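Plollside: Sorting the Things We Couldn't Name
Project report by Kerttu Lappalainen and Kauko Ahonen

Our project started with a drawer that would not close. Between the two of us we had 338 small household things (cords, caps, bits of tubing, odd plastic parts), and we wanted to find out whether an ordinary person could put them away so that another ordinary person could find them again. We called it Plollside, after a very silly evening, and the name stuck!

We spent most of October sorting. Kauko wanted everything by size and I wanted everything by use, so we tried both, and in the end 133 things stayed where his system had put them.

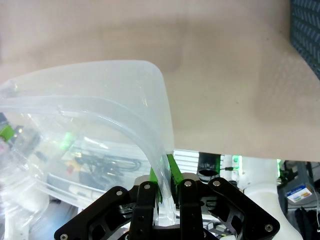
Bags gave us more trouble than boxes, and we still don't quite agree about them. I love a bag for anything bendy, and I would happily have put every hose and cord we had into one. Kauko's complaint is that cloudy plastic only tells you half the story: with a milky bag like this one you get the clear tube easily enough, and a bright green patch, and a tangle of black cables, but the small red and yellow thing behind the plastic could be almost anything. We settled on paper labels for the cloudy bags, written large, and next term we would like to try the same thing with the kitchen drawers.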